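Home | Scores | Teams | Schedule | Tickets

Last updated: 7/17/23

Umden opens football camp with a new starter under center, and what a fun battle it was! Nivell threw for 155 yards in the spring game, with 4 touchdown drives, and won the job outright. Tunstall visits in October for week 8, and all 3000 seats at Fosus Field are already sold. The defense looks fast, too – this could be a great fall.
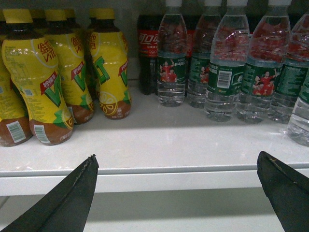
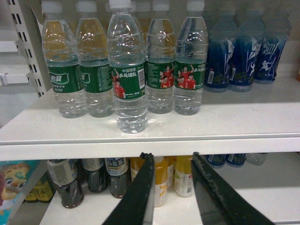
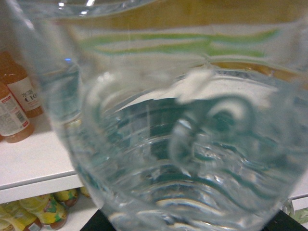
Bottled drinks on white shelves, and a clear water bottle up close.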